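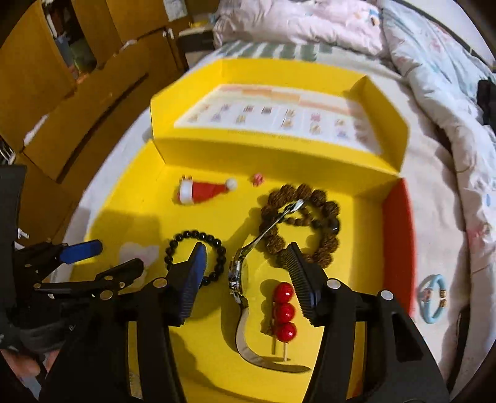 Nuria Collado
Research engineer, Girnton project

3.2 Gripper setup and care

Figure 2. Two-finger hand-held gripper over the open yellow box. The ribbed pads run along the inner faces of both fingers.

All recordings used the Brusix hand-held gripper. Each finger carries a ribbed pad, and the plates behind it are held by round-head screws. The tool was checked at the start of every session and again after 200 grasps. The operator wiped the pads with a damp cloth, let them dry, and closed the fingers on a strip of paper. If the strip could be pulled out by hand, the pads were replaced as a pair.

Small, smooth objects were the hardest on the pads. Bead bracelets and a metal watch band, like those in Figure 2, can work grit into the ridges, which we cleared with a soft nylon brush. Plate screws were tightened by hand in the order given by Urs Gisler in the Esorholm build notes.

Across the study we logged 1,667 grasps and 22 pad changes. In August two finger joints became stiff and were taken apart, cleaned and refitted without oil. Grasps logged between the last good check and the repair were left out of the results in Section 4.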